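Ullov Bench Forum > End effectors > Gripper trials
Thread: Parallel jaws against soft lattice fingers on light foam parts

benchlead_miva
Members may wish to comment on a comparison now under way at our Patdale site. The Miva cell has two small arms and is used to evaluate end effectors before they are approved for teaching use. We are deciding between rigid parallel jaws and the soft lattice fingers for handling thin foam. The trial plan allows 50 picks per configuration. Jaw speed is held at 60 per cent throughout, and the operator records each slip and each visible mark on the part.

Comments on the method are welcome before Saturday, when the cell is handed over to another group.

tolerance_stack
Thank you for publishing the plan in advance. I would question the use of a single speed. Rigid jaws on foam are very sensitive to closing speed, whereas soft fingers generally forgive it. A fixed 60 per cent may favour one side before the first pick is made.

benchlead_miva
The point is noted. The speed was fixed to keep the number of runs manageable, but a second, slower setting could be added for the parallel jaws only.

q_harrow
I do not agree that it should be added for one side only. If the slower setting is offered to the parallel jaws, it must be offered to the soft fingers too. Otherwise the results cannot be placed in the same table. Could the original poster also supply views from the cell? The written plan does not make clear how the part is presented.

benchlead_miva
Accepted. Both will be run at both speeds. Two views from the cell are attached, the first from the fixed camera and the second from the wrist camera.
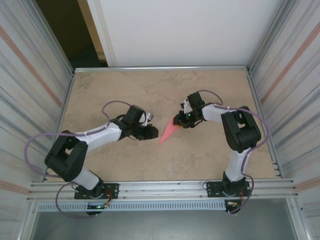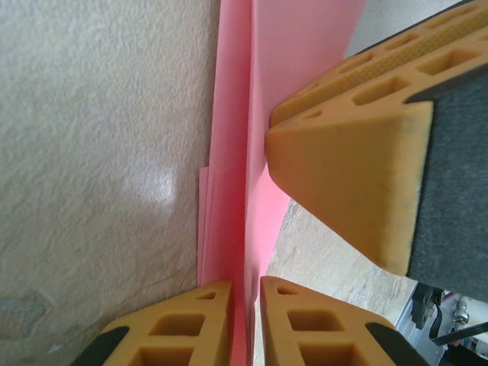
Reply 7

tolerance_stack
These are helpful. My concern with the wrist view is how much of it is taken up by the large finger at the upper right. If slips are to be judged from that camera, I would expect some to be missed. The Ambrose group met the same difficulty last year and moved to scoring from the fixed camera alone.

q_harrow
I would resist that. The fixed camera gives a good account of both arms, but the layered edges of the foam are far easier to read from the wrist. Marks on the surface are half of what is being measured. Score slips from the fixed view and marks from the wrist view, and state this in the report.

cellkeeper31
A practical remark on the fixed view. The purple cable loops over the upper links deserve attention before a long run. On our own cell a loop of that kind caught at full reach and spoiled 31 picks, all of which had to be repeated. We now clip the cable at the elbow.

benchlead_miva
The cables will be checked at full reach on both arms. The scoring method proposed by q_harrow will be adopted, with slips and marks reported separately.

tolerance_stack
I remain unconvinced that marks can be judged fairly from a view so close to the part, but I am content for it to be tried. Please post the raw log with the summary.

benchlead_miva
The log will be posted in this thread, one file per configuration – the slower runs will follow separately.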